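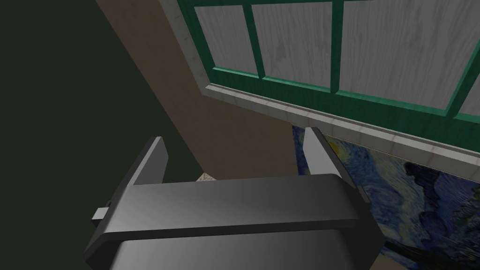

I promised I'd write up what happened with the simulated kitchen, and then I put it off, partly because I was a bit embarrassed and partly because I kept thinking I'd find a better explanation if I waited. I haven't, so you're getting the one I have.

For anyone new to my ramblings, Hurnum is the little simulation project I've been tinkering with in the evenings. An arm with a two-fingered gripper goes about a made-up house, picking things up and putting them down again, and I sit there with a cup of tea and feel absurdly proud of it. No real arm has been involved so far, for which my furniture is grateful.

On 9th March I left it running overnight with 2000 attempts queued up. I'd been fiddling with the settings all evening (always a bad idea after supper) and went to bed quite pleased with myself. In the morning the log said the success rate had shot up, and I did a small dance on the landing. Then I opened a few of the replays, and oh dear. The arm was going straight through things! It would swing round, pass its elbow through the worktop as though the worktop were fog, and come up holding the object from underneath.

My first thought was that I'd broken the arm model, so I spent most of that day checking every joint. Then I blamed the physics step, halved it, and watched the whole thing crawl along doing exactly the same wrong thing at a much slower speed. By then I was talking to the screen, and the dog had left the room.

Hoi-yan Kwan put me right in the end. She asked, very kindly, whether I had looked at the collision shapes and not just the pretty ones, and of course I hadn't. When I'd brought in the new room, the import script had hit one file it didn't like, given up on the collision shapes for everything after it, and carried on without a murmur. The warning was there, on line 16 of a log I never scroll up in.

The fix took ten minutes. I've also made the script stop dead if any shape is missing, and I've added a limit on contact force, which Luuk Dijkstra has been telling me to do for months. He pointed out that if I'd taken those motions and run them on a real arm, it would have driven itself into the table at full tilt, and that thought has stayed with me rather.

So the 2000 attempts are in the bin, and the success rate is back to where it was, meaning not very good. I've started a fresh batch, a much smaller one, and I'm watching the first 4 replays before I let it carry on. If anybody knows a tidy way of drawing collision shapes over the normal view, do leave me a comment, as my own attempt turns everything bright pink and I can't see what the arm is doing.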